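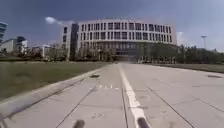 Page 2 of 8

Kotian Dealer Service Records
README for the data package, release of May

This package contains service records of split-type air conditioners, collected by the dealers who work with Fesutine. The records were first kept on paper cards in each shop. Cecilia Kyei and Remo Melis typed them into one table, and Thenmozhi Chowdary checked the units and the spelling of the part names.

What is inside

records.csv - the main table, one row for each visit of a technician
dealers.csv - list of the shops, with a short code and the city
parts.csv - names of spare parts and the old names used before the merger with Wurnell
notes.txt - remarks from the technicians, in the language they wrote them

The main table has some 1000 rows. It comes from 30 shops. Not every shop sent records for every month, so please do not compare the shops only by number of visits.

Columns in records.csv

visit_id: number of the visit, unique in the whole table
dealer_code: matches the code in dealers.csv
unit_type: wall, ceiling, floor or duct
capacity_kw: cooling capacity in kilowatts, as printed on the unit
visit_reason: cleaning, repair, installation or warranty check
part_code: empty if no part was changed
minutes: time of work at the customer, without travel
refrigerant_added_g: in grams; zero means it was measured and nothing was added, empty means it was not written down

Known problems

The shop with code GV (Gavow) wrote the capacity in BTU per hour until it changed to the new card. We converted these values and rounded them to one decimal place. The original value is kept in the column capacity_original.

In the column minutes, several technicians wrote the whole day when they had more than one visit in the same building. These rows have the mark D in the column flag. For averages it is better to leave them out.

Warranty checks and cleaning were sometimes done in one visit. In this case the row says warranty check, and the cleaning is mentioned only in notes.txt.

Personal data

Names, phone numbers and street addresses of customers were removed before the tables were joined. Vy Huỳnh read all the remarks in notes.txt and deleted the names she found there. If you still find one, please write to us and we will correct the file.

Use

Dealers and training schools can use the data free of charge. For a commercial report, ask first for a written permission from Manolis Drakos at Fesutine. Please mention the name of the package and the month of release - the tables are corrected from time to time and the numbers may change a little.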